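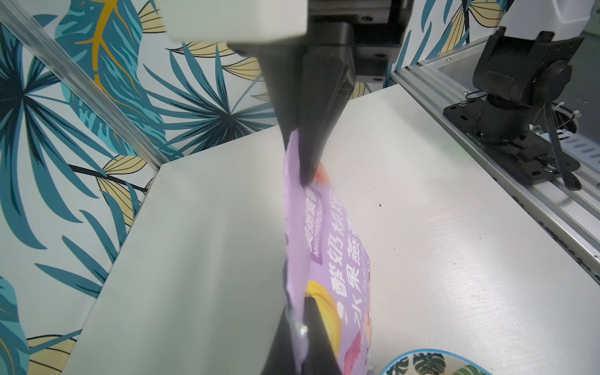

Hilo cortito sobre migrañas, que llevo desde febrero con el tema y me lo habéis preguntado varios por privado 🧵

1/ Tengo migraña con aura desde el instituto. Primero se me va media visión - como un zigzag que brilla - y luego ya viene el dolor. La primera vez pensé que era un ictus, menudo susto.

2/ En febrero me pasaron por fin a neurología, en el centro Arus. Dos años pidiéndolo, eh. La neuróloga me tuvo casi una hora preguntando de todo: sueño, regla, pantallas, café.

3/ Deberes: un diario de crisis. Hora, lado de la cabeza, qué tomé y si me hizo algo. Yo uso una libreta porque mirar el móvil en plena crisis, pues no.

4/ Lo que peor llevo es el límite de analgésicos. Tomaba ibuprofeno casi a diario y resulta que eso también puede dar dolor de cabeza. Tres semanas quitándomelo, horribles, no os voy a mentir.

5/ Ahora estoy con un preventivo. De cuatro o cinco crisis al mes he bajado a 2. Me da sueño por las mañanas, pero lo firmo.

6/ El miércoles hay charla de la asociación Drorisen, gratis y online, a las siete de la tarde. Yo me conecto seguro! Si alguien quiere el enlace que me escriba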